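windthorpe-stretch-log

A plain-text log format for people who stretch at home, plus a small script that reads it and tells you how long it has been. You may not enjoy the second part.
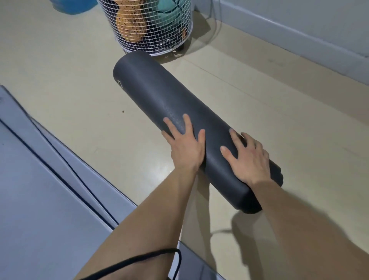

Both hands on a rolled black mat.

What it does

You write one line per session in a text file. The script adds up the minutes, lists the poses you skip and draws a bar chart out of number signs. There is no account, no streak and no cartoon owl.

Format

Each line has a date, a length in minutes and a list of poses separated by commas. Anything after a semicolon is a comment. Comments are ignored by the script, so complain freely.

Lines over 200 characters are rejected. This limit was added after one of my own entries turned into a letter to my hamstrings.

Commands

trunska add — adds a session
trunska week — minutes for the last seven days
trunska skip — poses you have not logged in 33 days
trunska sorry — same as skip, with a softer exit message

The pose list

poses.txt holds about 200 names. Spelling varies a lot between books, so aliases go on the same line after a slash. "Pigeon" has 8 aliases and I dislike all of them, along with the pose.

Known problems

Sessions that run past midnight are counted on the day they began. If you are stretching at midnight, this is the smaller issue.

The Salehi import plugin drops the comment field. Use the Justisdale one, which keeps comments but sorts them by length for reasons I have not found.

A date typed as 1862 is accepted and will do terrible things to your weekly average. Checking for this is on the list for December.

Changes

2020-02-20: the chart no longer wraps on narrow screens. Rest days now show as a blank line. Please stop filing them as a bug.

License

Do what you like with the code. The pose list is under the same terms, pigeon included.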